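How I Became a Person Who Owns a Sourdough Spreadsheet

I resisted bread for a long time. Everyone I knew took it up at once, named their starters, and talked about hydration in the tone other people save for their kids' college applications. I bought mine at the store, sliced, and slept fine.

Then in May my neighbor Eilidh Halliday moved to Idley and left me a jar. She didn't ask. She put it on my porch with a sticky note that said "feed me" and drove off with a U-Haul. I have had less menacing notes from landlords.

The jar sat in the fridge for a while. I figured it would die and I'd be free. It grew a gray puddle on top, which the internet told me was called hooch and was perfectly normal. The internet says this about everything that happens to a starter. Smells like nail polish? Normal. Hasn't moved in a month? Sleeping. I have never owned anything with so many excuses made for it.

So I fed it, and by the next morning it had climbed out of the jar and was on its way to the toaster.

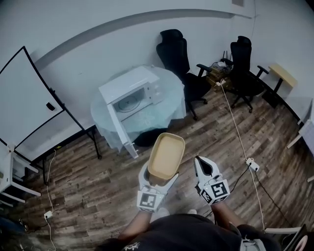 The flour problem

Feeding a starter means throwing most of it away, then giving the rest more flour, most of which you will also throw away. I ran the numbers on this once and wished I hadn't. Hence the spreadsheet.

I started with store-brand all-purpose and got loaves you could have shingled a roof with. Eilidh, consulted by phone, said I needed Mowat, a bread flour she orders by the sack. Shipping cost more than the flour. I bought two sacks to make the shipping feel better, and now I have a hall closet I can't hang coats in.

To be fair to Mowat, the bread got taller. It also got a flavor, mostly sour, with something underneath that my sister called "basement" and then ate four slices of.

My recipe, such as it is: 667 grams of flour, 507 grams of water, a big spoonful of starter, and salt when I remember it. I have forgotten the salt twice. Bread without salt tastes like a waiting room. Mix it, leave it alone, fold it over itself whenever you walk past, shape it before bed, and bake it in the morning in the hottest pot you own.

The 507 is a typo, by the way. It was supposed to be 470. I typed it wrong into the spreadsheet, baked from the spreadsheet, and that was the best loaf I'd made, so the typo stays. 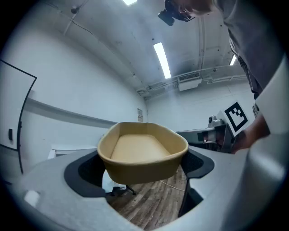 My oven has opinions too. It runs hot on the left, so every loaf comes out with a tan side and a side that looks like it spent the summer on a boat. I turn the pot halfway through, and now I get two medium sides and a burned thumb.

What I hadn't planned on was the forum. It's called Flellik, and it has what looks like 1,000 threads on whether you can use tap water. People post pictures of their crumb, meaning the holes, and strangers rank the holes. I posted mine in a weak moment. A user named Julura wrote back, "Underproofed but cheerful," and I've thought about that more than any performance review I've ever had.

I did what she said and gave it another hour – two, when the kitchen is cold. The holes got bigger. My sister complained that the jelly falls through.

Eilidh called last week to ask how the jar was doing. I told her it was fine, a little moody, eating well. There was a pause, and then she asked if I could mail her some. Hers died in the move.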